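# Recording demonstrations for the rack cabinet task

These notes cover recording by remote control in the simulator. If you are guiding a real arm by hand, read the section near the end first, then come back here for the naming and review rules, which are the same for both.

You need a working Hastow install, the leader arm or a gamepad, and an account on the Plundura server with write access. The task files are in the Fitik project under `tasks/rack_cabinet`.
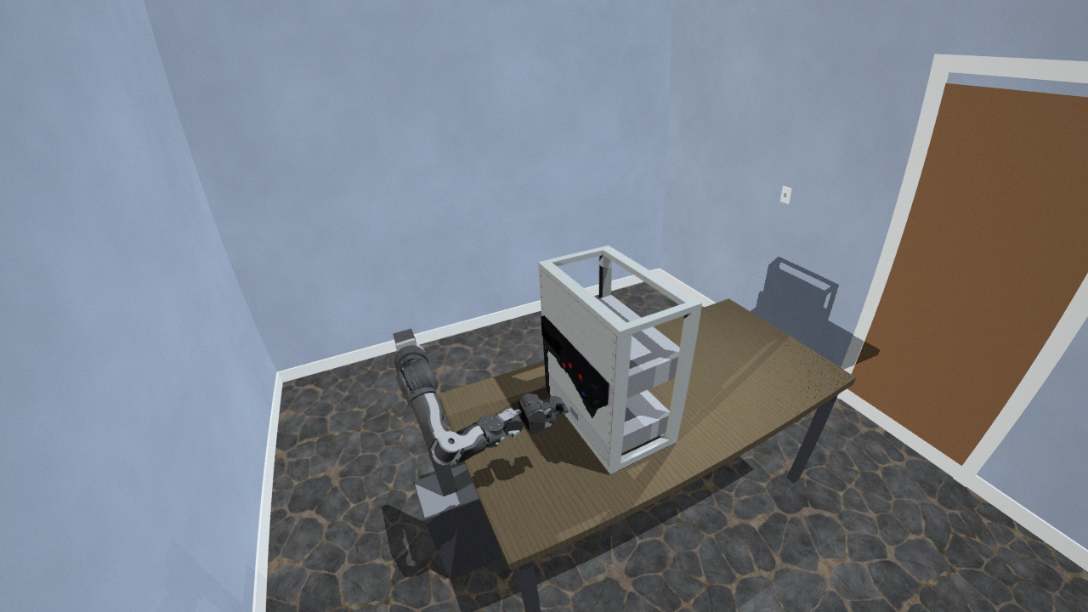
*Last changed: October, by Iara Paredes*

## Before you start

Open the task and let it load completely. The arm, table and cabinet are placed again at every reset, and the wall and floor finishes can change too. Don't try to correct any of this. The policy has to cope with it, so the demonstrations should include it.

Check three things:

1. The control rate in the status bar reads 50. If it is lower, close the second viewer.
2. The gripper opens and closes all the way when you squeeze the trigger.
3. The save folder is your own and not `shared`.

Set the leader arm to match the simulated arm before you turn on following. If the two are far apart when you switch it on, the simulated arm will swing to catch up and can hit the cabinet before you have recorded anything. The **Match pose** button shows which joints are off. Move them until the markers go green, then press **Follow**.

## Choosing a camera

Drive from whichever camera you like. All of them are recorded. Bronisława Walczak uses the high one for the whole episode. I start high and change to the side view once the gripper is near the cabinet, where depth is hard to judge from above.

Shadows help. When the gripper is low over the tabletop, its shadow on the wood tells you more about height than the gripper does.

## Recording an episode

1. Press **Reset**, then wait for the beep.
2. Press **Record**. Hold still for a moment so the first frames are clean.
3. Bring the arm across at a steady speed. Keep the elbow bent and stay clear of the corner posts.
4. Stop short of the black panel and turn the wrist until the fingers point the way you want them.
5. Open the gripper before the last part of the approach. Opening it right against the panel tends to catch a knob.
6. Move in, do the step named in the prompt, and let go completely.
7. Back straight out, then press **Stop**.

The prompt at the top of the window names one step only. Do that step and nothing else, even if you can see another one waiting.

An episode can be up to 300 steps long. Past that the recorder stops by itself and marks the episode as a timeout. Most people run over at first because they make lots of small corrections near the panel. 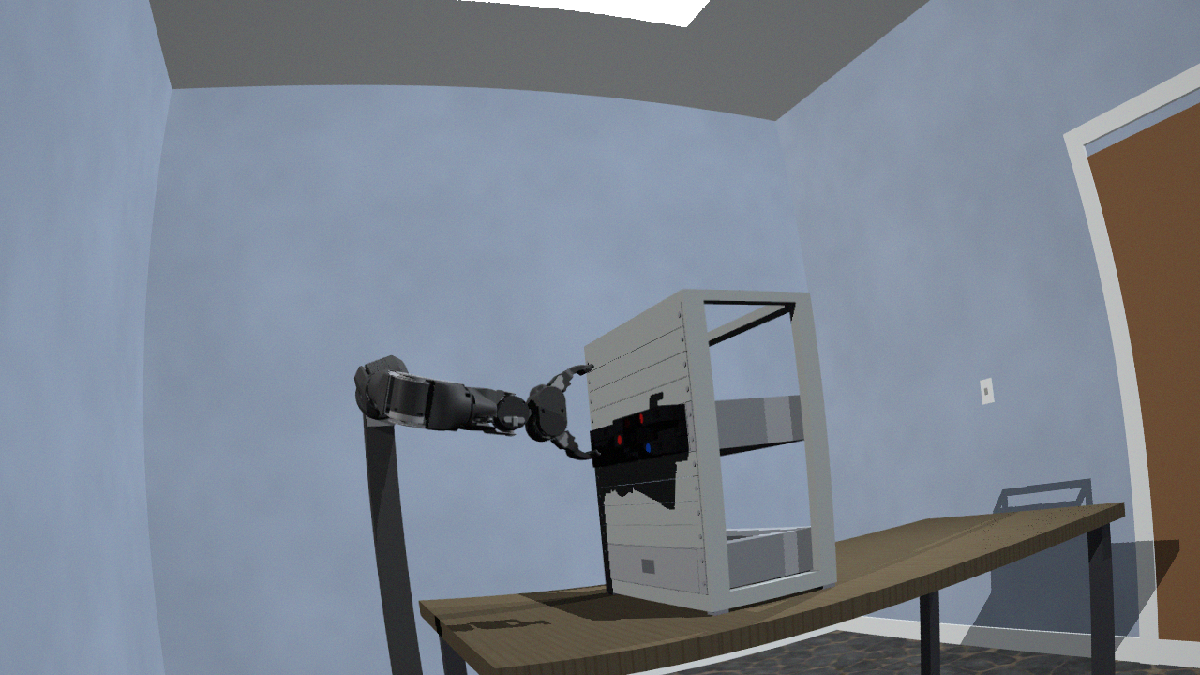 If you find yourself making those corrections, back off a little and come in again on a straighter line. One clear second approach is good data. A long stretch of nudging left and right teaches the policy to nudge left and right.

Don't pause in the middle of an episode to think. The recorder keeps the pause, and a policy trained on many of them will stop in the same places. Plan the move before you press **Record**.

## What to keep and what to drop

Press **K** to keep an episode or **D** to drop it. Drop it if:

- the arm hit the cabinet hard enough to move it
- you did a different step from the one in the prompt
- the following link dropped out and the arm jumped

Keep it if you missed once and recovered. We want some of those.

Files are named with your initials, the task and a running number, for example `ip_rack_017`. Leave gaps where you dropped an episode. Renumbering breaks the match with the camera files.

## Guiding a real arm by hand

The Aitken arm in the lab has a hand-guiding mode. Hold the button on the wrist and the joints go slack enough to push. Keep one hand on the wrist and the other on the forearm, and keep both away from the fingers. Your hands will show up in the video, so run the path once by hand, then use **Replay** and record the cameras on the replay only.

It takes 2 people, one to guide and one at the stop button.

## Uploading

We need 200 kept episodes for each step before training starts. Upload at the end of each session with `push_demos`, and wait for the line that says the checksums match before you close the terminal. If it hangs, run it again. It skips the files that are already on the server.

Timeouts upload too, into their own folder. Leave them there. Bronisława goes through them by hand and moves the usable ones over.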